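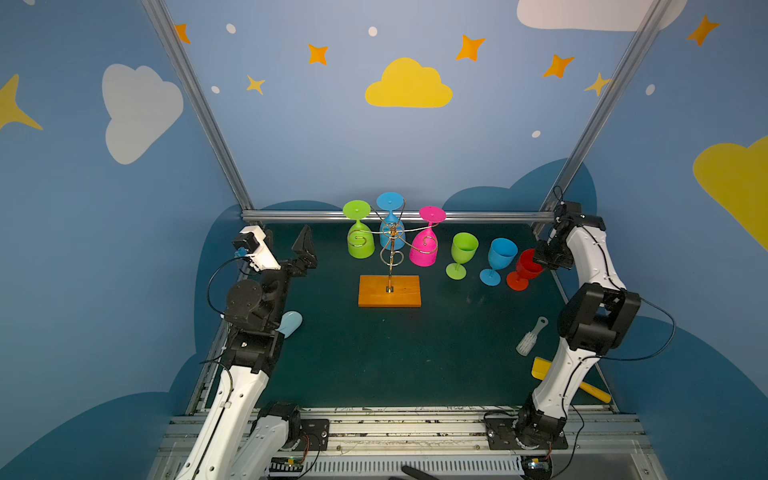 Section 4 of the Lagman bench guide covers the glass-hanging task, start to finish. It's the task we use to compare the Plemard policy against plain cloning, so set it up the same way every time or the numbers don't line up. Rack goes in the middle of the table, between the two arms, with the loose glasses standing in a row on the right where the right arm can reach them. Three hung, three to go is a normal mid-episode state. Scoop, brush and sponge stick stay on the table as distractors – leave them.

4.1 Before you start

1. Power on both arms. Wait for the homing move to end before you reach in.
2. Check the wrist camera cables. Slack loop along the arm, nothing wrapped around a joint.
3. Open the Lagman console and load the task file glass_hang. The old one (glass_hang_b) is still in the menu. Don't use it, different reset pose.
4. Wipe the glasses. Fingerprints on the bowls did show up in the Tranivley runs, mostly as bad grasps.
5. Set rack on the table, orange base flat.

CAUTION: Keep hands out of the enclosure whenever the console shows ARMED. The arms don't know you're there.

NOTE: The wall decals are part of the setup. The policy was trained with them up. If one peels off, stick it back in the same spot before the next run, and write it in the log.

4.2 Recording demonstrations

1. Put both leader arms in the rest position.
2. Press START. You get 2 beeps, then recording is on.
3. Pick a glass, turn it foot up, bring the foot to an open hook. Slow down for the last bit.
4. Slide the foot in until the hook holds it, then open the gripper. Open first, back off second. Doing both together drags the rack.
5. Repeat until all six are on.
6. Press STOP. Mark the episode good or bad right away, not at the end of the shift.

Any glass order is fine. Mix it up – a set where the same color always goes first taught the policy to look for the color and ignore the hook.

NOTE: Bad episodes are kept. They go in a seperate folder and get used for the failure classifier. Don't delete.

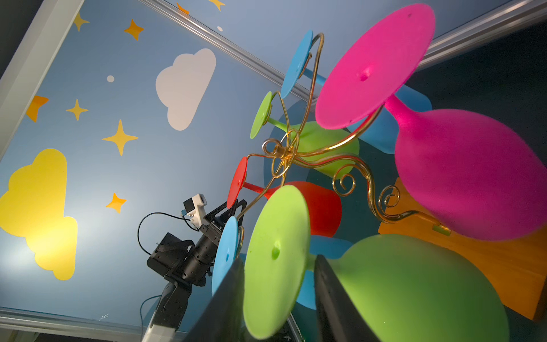 Figure 4-2. Wrist camera view, all six glasses on the rack. Green glass between the fingers.

4.3 Checking the wrist view

Do this once per session, and again after any bump.

1. Open the wrist feed on the console.
2. Both fingertips should be in view at the bottom of the picture. If only one shows, the mount has turned. Loosen, straighten, tighten.
3. Move in close to the rack. Hooks and glass feet must be readable. The wire is shiny and washes out under strong light, so turn the lamp down if you lose the hooks.
4. Save one still to the session folder.

Expect the near glass to hide a good part of the rack. That's what the fixed camera is for, and why we run the two views together.

4.4 Running the policy

1. Select checkpoint. Flunddale runs used the final one, trained on 2,860 episodes. The 1,000 episode checkpoint is there for the small-data comparison only.
2. Reset the table per 4.1.
3. Press RUN. Time limit is set in the task file, leave it alone.
4. Score each glass: hung, dropped, or not tried. A glass resting on the wire but not in a hook is scored dropped.
5. Do 30 trials per checkpoint. No skipping a trial becuase the start looked unlucky.

CAUTION: If an arm pushes down on the rack and keeps pushing, hit the stop button. Wire arms bend easy and a bent rack means starting the set over.

4.5 Known problems

Glass held at a tilt – gripper closed too high on the bowl. Let the policy carry on, it sometimes regrasps. Score as normal.

Rack creeps across the table during a run – mark it in the log, re-center before the next trial, never during.

Wrist feed freezes – end the trial, reseat the cable, rerun under the same trial number.

Logs go to the shared Lagman folder when the set is done. Scoring sheet is in section 6.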